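Home Blog Guides Pricing Contact

How to Stop Your Search Ads From Paying for Junk Clicks

Quick one today, been meaning to write this up since May.

If your search campaign is spending but no leads, look at the search terms before you touch bids. Not keywords - the actual terms people typed. Different report.

1. Open the search terms report. Set the range to 68 days. Shorter than that and small accounts show you almost nothing.

2. Sort by cost, high to low. Read the top of the list. Anything with "free", "jobs", "salary", "login" goes on a list. Paste it in a plain sheet, dont get fancy.

3. Split the list. Words that are never good for you go in a shared negative list. Words that are only bad for one campaign go on that campaign.

4. Match type. Use phrase for most. Exact only when a single query is the problem. Broad negatives don't catch close variants or misspellings, so add the plural yourself.

5. Check for conflicts. I once blocked "repair" on the Kemppainen account and killed their best ad group for 3 days. Search your own keywords for every negative before saving. 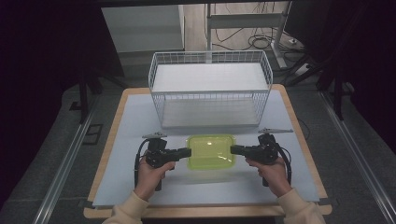
Two black hand-held grippers over a light gray tabletop.

6. Wait a week. Then look at cost per lead, not click rate. Clicks will drop, thats fine.

7. Repeat every 2 weeks at first, monthly once the list slows down.

If you use Zitia for reporting, tag the date you applied the list so the chart makes sense later. Same thing works in a spreadsheet with a note in the cell.

Performance-type campaigns are a diferent animal, separate post coming.

Recent posts
Landing Page Forms: 8 Fields Is Too Many
Stunero vs. Zusunine for Call Tracking
When to Pause a Display Campaign
Setting a Daily Budget You Can Live With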